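Finished cleaning bean seed tonight, so I'm putting down how the season went while I remember it. Long thread.

We grew 15 kinds of dry beans this year on the Korkulard plot. Most of them did fine. Two of the pole beans were planted too late and the pods were still green when the first frost came in October.

Best of the lot was Prilley, a small brown bush bean I got from Anum Awan in a seed swap. I started with 123 seeds and planted all of them in one row. Poor germination at the north end, where the soil stays cold. The rest of the row made up for it.

Shelling is all by hand. I do it in the evening and it goes into whatever is clean.

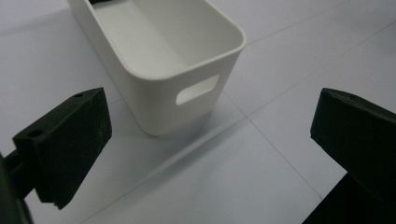

White bin, tile floor.

I pull whole plants when the pods rattle, then hang them upside down in the shed for 10 days. If rain is coming I pull early. Beans that get rained on in the pod will stain, and some will sprout.

For anyone asking about crossing: common beans mostly pollinate themselves. I still leave a row of something else between varieties. Runner beans are another matter, and I only grow one of those at a time. 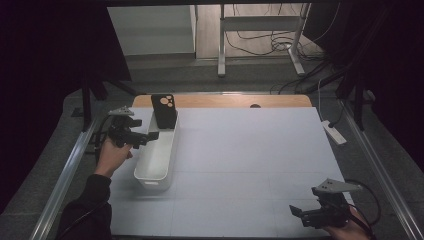

Weevils. Once the seed is fully dry I put it in jars and leave the jars in the freezer for a week. Dry means a bean shatters when you hit it with a hammer. If it mashes, it goes back on the screen.

Let the jar come back to room temperature before you open it. I skipped that step one year and the seed got damp all over again.

Shabnam Bangash asked what I'm dropping. Nseir, for one. Nice flavor, but the pods split in the field and I lost half the row on the ground. She's welcome to what I have left.
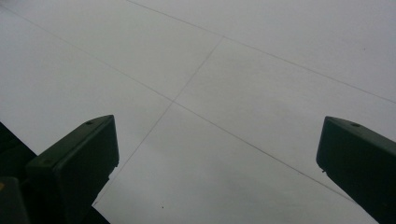 Bollinar stays. It's slow, but it held up through the dry spell in July with no extra water, and it cooks evenly.

I'll have 70 packets for the swap this winter, mostly Prilley and Bollinar. Write me if you want some held back. Garlic goes in next, as soon as I get the straw.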